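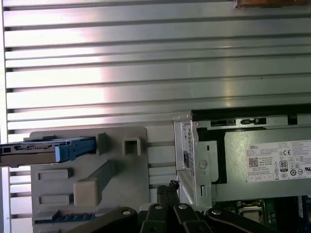 July, bench notes, desktop teardown

Started 9:20. Side panel off and set aside, everything else still in place. Working on the Dell desktop from the Plisbridge lot, inventory no. 341. Goal is to get it down to a bare case and write the order of steps for Shuk-fan's sheet.

Drive first. The carrier has a blue latch; press it in and pull the sled straight out. Don't lift it at an angle. I did that on no. 151 and chipped the plastic.

Power supply stays in until the board is free. Iñaki likes to take it out early but then the cables have nothing holding them and they end up under everything.
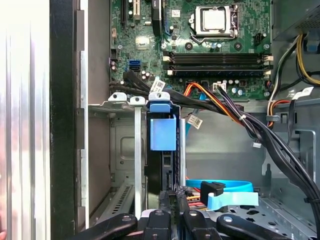

Heatsink screws go a half turn each, in a cross pattern. Old paste came off the CPU with alcohol and a lint-free cloth. Leave the CPU in the socket with the lever down until the board is on the mat — Tibor bent pins on one last month.

Memory goes in the antistatic tray, labeled with the inventory number. SATA cables: pull by the plug. Cut the cable ties with the flush cutters, well away from the wires.

Total time almost 90 minutes, a lot of it writing this down.

To do: ask Benito if Echevarría still takes bare boards. Order more paste.

Comments

Shuk-fan Chu: Can you add the screw sizes? I keep mixing up the case ones and the drive ones.

Tibor Sárközi: It was two pins and I straightened them.

Benito Arrieta: They take boards, but batteries have to be out first.

Udia Workshop Notes | Questions: Xiaoyan Dai, ext. 1381 | © Udia | Back to top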